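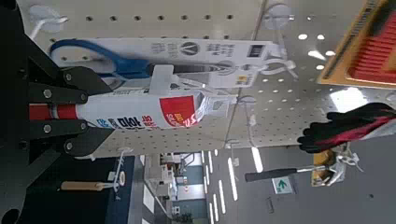

4. Setting up and running the pegboard task

4.1 Before you start

I wrote this section for whoever is picking up the Plollemex hanging study after me, so it assumes you've already done the arm bring-up in section 3 and that the stop button works. If you haven't checked the stop button, go and do that now. I'll wait.

The short version of the method: you teleoperate the arm to take packaged goods off peg hooks and put them back on, we record the lot, and the policy (called Julow in all the scripts) gets trained on the recordings. Our question is whether the wrist view alone is enough to find the hole in a hang tab, or whether Julow needs the head view too. So every trial is recorded with both, and we drop one stream at training time. Please don't drop it at recording time to save disc space. I did that once and lost a whole afternoon's work.

4.2 Setting up the board

1. Stand the board upright on its frame and give it a good shove from the side. If it rocks, fix the feet before you hang anything.

2. Fit the peg hooks. Push each one in until you feel it seat, then try to wiggle it. A hook that droops even a little will ruin your success rate and you'll blame the policy for it.

3. Leave at least one hook free. The operator needs somewhere to put things.

4. Hang the goods. I like a mix: something flat on a card (scissors are great), something long and round, and a couple of hand tools with their own hanging holes. The round stuff is by far the hardest — it wants to roll in the fingers as soon as the tab touches the hook.

5. Put the basket on the table in front of the board, handle up. Anything you aren't hanging this trial goes in there. Pliers are fine loose in the bottom.

Note: clear plastic tabs get crinkled after a lot of handling. Don't flatten them out or swap them for new ones halfway through a set. Crinkled tabs are part of what we're testing, and Julow does noticeably worse on them from the wrist view, so we want them in there.

4.3 Recording a trial

1. Bring the arm to the ready pose and start both streams. Check the clocks agree. If they're more than 49 ms apart, stop and restart the recorder.

2. Close the fingers on the package slowly. For cylinders, grip near the end away from the tab so the wrist camera can see along the package to the hook.

3. Lift a touch before you pull back. If you pull straight off, the tab catches on the tip of the hook and the whole board comes with you.

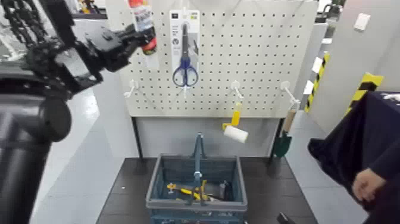 4. Hold still for a second or so once you're up near the hooks. It feels silly when you're driving, but the pause gives us a clean cut point between the carry and the hanging part, and the segmentation script hunts for it.

5. Line up the tab, move in, lower, and open the fingers. If you miss, you get to try again, up to 6 attempts. Don't hide the misses! The recoveries are some of the most useful data we have.

6. Mark the trial as hung, dropped or abandoned, and reset.

Caution: whoever is resetting the board keeps their hands and sleeves out of reach until the operator has called "parked" out loud. Loose jackets are the thing to watch. Stand beside the rig, never between the arm and the board.

Caution: if you use spray cans, use empty ones, and set the grip force to the soft setting first. Check it on the screen, since the software goes back to the default every time it restarts.

4.4 How many do you need?

We settled on 800 trials for the main comparison, which came to about 14 sessions at our pace. Vlastimil Oravec ran the first batch at Machala and reckons you can see the gap between the two camera conditions well before that, and he's right for the flat cards. For the round goods I wouldn't trust anything from a half-finished set. My early numbers had the wrist view winning, then the lead shrank every time I added a session.

If you're only checking a new set of fingers, a couple of short sessions will do. Log them under "check" so they stay out of the training folder.

4.5 Packing up

Park the arm, kill the power at the wall, and take the heavier tools off the hooks overnight. Copy the day's recordings to the Pludari drive before you wipe anything. Charging the headset is on you too, sorry.

Pludari set-up guide, section 4 | Last revised 2019-06-04 | Contact: Vlastimil Oravec | Back to top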